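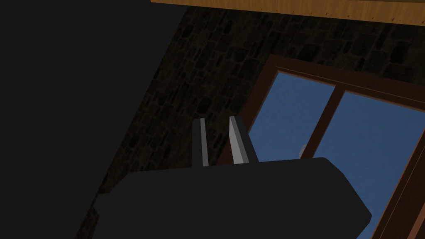

Trainer werde man doch nur, wenn es als Spieler nicht gereicht habe, hieß es gleich in der ersten Besprechung. Na danke! Ich hab das Projekt trotzdem gemacht: zwei Monate Co-Trainer bei der Handballjugend vom SV Dulow, und im Januar war es in der Halle so kalt, dass ich die ersten Einheiten in Mütze gepfiffen habe.

Angefangen haben wir mit sechs Kindern, beim Turnier in Caldeira waren es dann sieben, also endlich eine ganze Mannschaft (Auswechselspieler: keine).

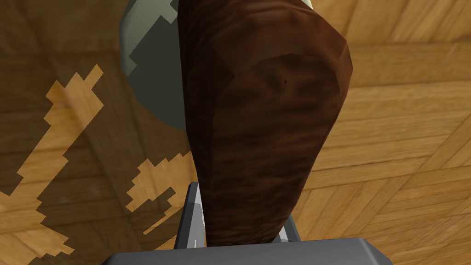

Abb. 1: Dunkelbraunes Objekt aus der Nähe

Beim Training wollte ich am Anfang viel zu viel. Kreuzen, Sperren, schnelle Mitte, alles in einer Stunde. Nach dem 14:3 gegen Vunero haben wir nur noch Passen und Zurücklaufen geübt, und das lief gleich besser.

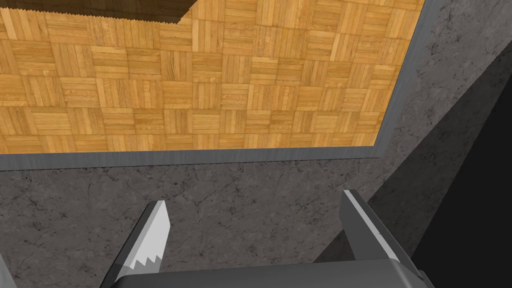
Abb. 2: Parkett im Würfelmuster mit grauer Metallleiste

Das Rückspiel in Disstead haben wir auch verloren, aber nur mit zwei Toren! 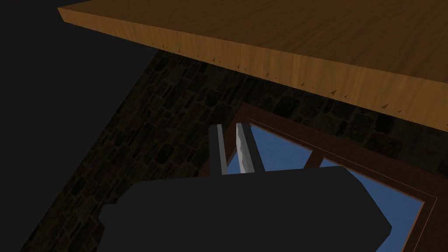
Am meisten Arbeit war für mich die Taktiktafel. Die gekauften waren mir zu teuer, also hab ich aus Pappe eine gebastelt, die sich nach dem ersten Turnier schon gewellt hat. Beim nächsten Mal nehme ich Holz, es muss ja nicht gleich so dick sein wie die Tischplatte auf dem Bild. Vom Projektbericht wurden 800 Wörter verlangt, den Rest (Trainingspläne, Spielberichte) findet ihr im Anhang.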